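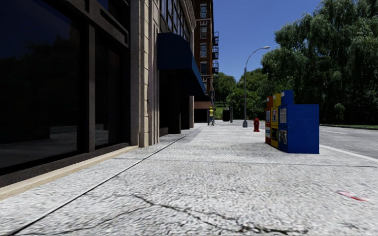 Seam tracker failure, Nandix cart, simulator build 2335. Start with what it was meant to do - find the long joint in the sidewalk, hold an offset from it, keep off the curb. Simple, cheap, worked fine in May. Then run 559. Cart leaves the seam and turns right, toward the road. Point at the bottom of the slide, the cracks in the near slab. One branch reaches left to the seam, another runs down to the right and gets darker and thicker as it goes. To the tracker the dark one is a *better* seam. Person in the yellow vest further up the block, so let people think about that for a second before moving on.

## What the log says

- confidence went UP when it swapped lines. Say this twice
- swap took 16 frames, no warning raised
- curb check was on but reading the old offset
- watchdog only looked at "line lost". Line was never lost

Don't get into the Teltard bumper question. Different talk. If Drurnance people are in the room they will ask anyway, send them to the break.

## What we changed

Width limit on the tracked line. Heading limit too: if the line bends more than a sidewalk joint could, slow down and stop, dont follow. Curb check now reads the road edge straight, nothing shared with the tracker. That last one is the real fix, the other two are patches.

Replayed on build 2562, same start pose. Stops before the crack branch. Good. One replay though, be clear its one.

## Still open

Straight things. Cracks bend, so the heading limit gets them. A drainage grate runs straight, has long clean edges, and can sit at an angle to the seam. Muñoz route has blocks like that. Show the grate at lower left, seam down the middle, ask the room which one they would pick from edges alone.

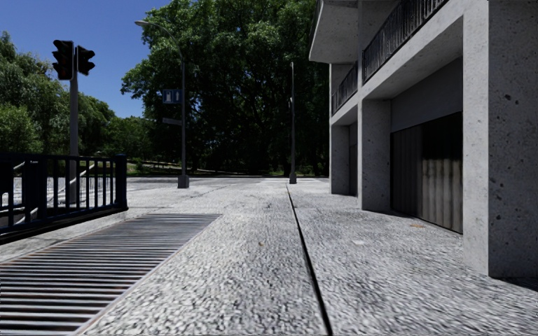
Lanying Wan wrote back on the draft that a stop is not a safe state if the cart stops across the walking path, and that we should quit counting it as a pass. Fair. Read her comment out. We don't have a good answer yet - backing up along the last trusted track is the plan, but rear sensing is weak and I don't want to promise it.

Also she wants the confidence score renamed, becuase it misled two of us reading the log. Agreed, will do.

Then questions. If short on time skip the log list, keep the curb check part.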